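Murthy Fund for Household Reuse
Interim Progress Report: Jolari Textile Collection and Sorting Program
Reporting period ending in June
Prepared by Heike Kuhlmann, program manager
Submitted to Huguette Vachon, grants office

1. Status

The program is on schedule for collection and sorting and behind schedule for grading. Spending is within the approved budget lines. One change to the work plan is requested in section 5.

2. Collection

All 7 drop-off points named in the grant agreement are open. The last to open was the Troltano site, which was held up by a dispute over who would pay to move a light pole. The landlord paid for it.

Total intake for the period was 982 kg. Clothing makes up the largest share, followed by bedding, curtains and soft toys. Shoes are still turned away under the current agreement, although they continue to turn up at the bottom of bags and have to be pulled out by hand at the sorting table.

The bins supplied under the first order had a lid hinge that jammed when the bin was more than half full. Harvey Lapointe replaced the hinge pins with a longer type in all units. No jams have been reported after the change. The supplier has agreed to fit the longer pin on any future order and will credit the cost of the parts, but not the labor.

3. Sorting

Sorting moved to the rear bay at the Flato warehouse at the start of the period. The move shortened the distance between the unloading door and the scale, and bags are now weighed before they are opened. In the first setup they were weighed afterward, and packaging had to be estimated. Figures in this report and the previous one are therefore not directly comparable - the earlier totals include an allowance for bags and boxes.

Renji Hattori rewrote the category list in April. The old list separated items by product. The new one separates them by construction first (woven, knit, pile, filled) and by product second. Staff needed two weeks to get used to it, and output dropped during that time. It has since recovered.

4. Grading

Grading is the weak point. Woven and knit goods are graded without difficulty using the three-step scale in the work plan: resale, cut for wipers, fiber recovery. Pile and filled goods do not fit this scale well. Cutting them for wipers is not practical, so in effect they have only two outcomes, and graders disagree on where the line falls.

To measure this, Brittany Lachance had a set of 50 pile and filled items graded twice by different staff. Agreement was poor on items with moderate surface wear and good on items that were either clean and even or badly torn. Most of the disagreement came from three conditions:

- matting, where the pile lies flat or in clumps but no backing shows
- pilling, where fiber balls are present but might be removed with a comb
- edge shedding, where tufts come loose along a seam or fold

A reference board with samples of each condition is being prepared. Until it is finished, items in dispute are held in a separate cage and are not included in the output figures.

The grading guide will also carry short written entries. The draft entry for pile goods reads: "Pale grey plush, rounded section. Surface soft, matted and slightly pilled. Loose tufts at the edges. Grade on the worst area, not the average."

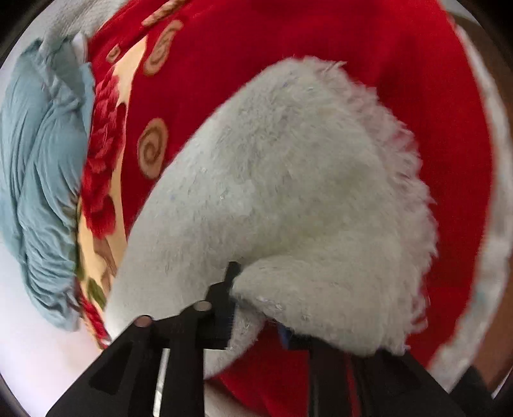

5. Requested change to the work plan

We request approval to move $200 from the travel line to the supplies line to cover the reference board and printing of the guide. The travel line is underspent because the spring site visits were combined into a single trip. No other lines are affected.

6. Next period

Retest grader agreement once the reference board is in use. Clear the disputed items cage. Obtain a second quote for fiber recovery of filled goods, as the present contractor will not accept mixed fillings. A decision on shoes is due from the grants office, and the bin signs will be reprinted when it arrives.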